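About Us - Hinow Clay & Plaster

Family-size shop, earthen plasters and clay paints, mixed in Tapley. Walls mostly. Some floors.

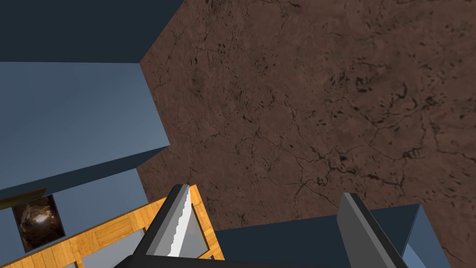 Do clay walls always crack?

Small cracks are common if the mix is too rich or it dries too fast, and nearly all of them can be rubbed out with a damp sponge and a little of the same mix.

Who we are

Hinow started in a rented garage behind the feed store in Tapley. One mixer, one sieve, a lot of buckets with no lids. We were plasterers first. Got tired of paying to ship bagged clay across four states when there was perfectly good clay under the hill at Gamonari. So we started digging our own. Small amounts. Then other plasterers wanted some. Then their customers did.

We are still small. We still answer the phone, though not before 8 a.m. and not on Sunday.

What we make

Base coat. Coarse, with chopped straw and sharp sand. Goes on thick, hides a bad wall.

Finish coat. Finer sand, finer fiber. Comes in the natural red-brown from the Gamonari pit plus whatever pigments we have in stock. Ask for the color card, the website colors are off and we know it.

Clay paint. Brush or roller. Two coats on most walls, three over dark colors.

Floor mix. Only sold to people who have talked to us first. A clay floor needs oil, and wax, and time, and it's not for every house. Sorry if that sounds fussy. We had a few bad ones early on and drove out to fix them at our own cost.

Repair bags. Small, for patching. If you bought from us before, tell us which month and we'll try to match the batch.

Where the clay comes from

Gamonari is the old brick pit north of town. The brickworks shut down long before us. We lease the east side of it. We dig in late summer when it's dry enough to get the truck in and out, spread it under cover, let it sit the winter. Frost breaks up the lumps. Then it gets sieved and bagged in spring. A wet year means less clay, that's just how it goes. Last year we ran out of finish coat in November and had to tell people to wait. Most did.

The sand is from a washed pit on the Grustier road. Straw is from whoever has clean straw that year. No plastic fiber in anything. No cement either, people ask.

The Grustier yard

We moved the mixing out of the garage and into the Grustier yard when the neighbors had about enough of the noise. Bigger shed, concrete pad, real scale. The yard is where you pick up orders. The Tapley shop is where you look at samples and talk. Please don't drive to Tapley with a trailer, there is no where to park it and nothing to load.

Pick up is weekday mornings. Call the day before so it's on a pallet when you get here. Bags weigh a lot more than they look. Bring a second person or let us use the forklift.

Workshops

One-day class, hands in the mud. Spring and fall. You mix, you put it on a practice wall, you scrape it off, you do it again. We keep it to 30 people a year in total so everyone gets wall time. Old clothes, short fingernails, bring lunch. Coffee is ours.

What we cover:

Reading a wall before you touch it
Jar test for your own soil (bring a sample if you have one, dry, in a bag)
Mixing by foot and by machine
Trowel work, corners, around outlets
Test patches, and how long to leave them alone

Test patches get the most time. Three different mixes side by side on the real wall, then go away for a few days. Look for cracks, rub it with your palm, see how much comes off. Dusting means too little clay or too much water in the wrong place. Cracking usually means too little sand. Write the recipe on the wall next to the patch in pencil. You will not remember it.

How we work with builders

We supply. For bigger jobs we'll come out and do the first wall with your crew. More than 300 houses so far have our plaster in at least one room, plus a library, two bakeries and a chapel. We don't bid on jobs over the phone. Send drawings or photos of the walls, tell us whats under the paint, tell us if there's a damp problem. There usually is a damp problem. Fix that first, clay won't fix it for you.

Outside walls: only with a deep roof overhang and a lime coat over the top. We'll say no if the overhang isn't there.

Returns

Unopened bags, dry, within 3 months. Custom colors no. Split bags from the yard, we swap on the spot.

Find us

Hinow Clay & Plaster
1554 Gamonari Road, Tapley
Yard: end of the Grustier road, second gate, green mailbox

Email is best. Phone is ok in the mornings. If we don't pick up we're running the mixer and can't hear it, leave a mesage with your number said twice.

New color card is at the printer. Price list by email on request, pallet prices are on the second page.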